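How to Oil a Wooden Cutting Board

A cutting board that gets washed every day loses its oil a little at a time. The surface goes dull and rough, water soaks in where it used to bead, and sooner or later a glued joint opens up. Oiling takes ten minutes of work and one night of waiting. I do mine once a month, and more often in December when the heat is on and the air in the kitchen is dry.

What you need

Food-grade mineral oil. A 500 ml bottle lasts me nearly two years. I buy the Mesdale because the hardware store carries it, but any brand sold for food use is fine. Do not use olive or vegetable oil. They turn rancid and the board will smell.
Two lint-free rags
Sandpaper, 220 grit
Coarse salt and half a lemon, if the board has stains or smells of onion

Step 1. Clean it

Wash both sides with dish soap and hot water. For stains, scatter salt over the spot and rub it with the cut side of the lemon, then rinse. Stand the board on edge and leave it until the next day. Oil won't go into damp wood.

Step 2. Sand it

Run your palm over the surface. If it feels fuzzy, sand lightly by hand, always in the direction of the grain. Go easy over the seams. Wipe off the dust with a barely damp rag and give the board another 40 minutes to dry.
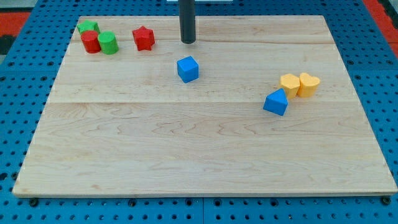 A pale board with the grain running lengthwise. Sand along these lines.

Step 3. Oil it

Pour a puddle about the size of a jar lid in the middle and spread it with a rag. Cover the top, the bottom and all four edges. End grain drinks the most, so go back over it until it stops looking thirsty. If you only oil one side, the board may cup.

Step 4. Wait and wipe

Leave it overnight, standing up if you can. In the morning, wipe off whatever is left. If the wood feels sticky, keep wiping with a clean rag.

A new board needs three or four coats in the first week. After that, sprinkle a few drops of water on it now and then. When they sink in, oil it again.

Posted by Laurier Marchand under Kitchen Care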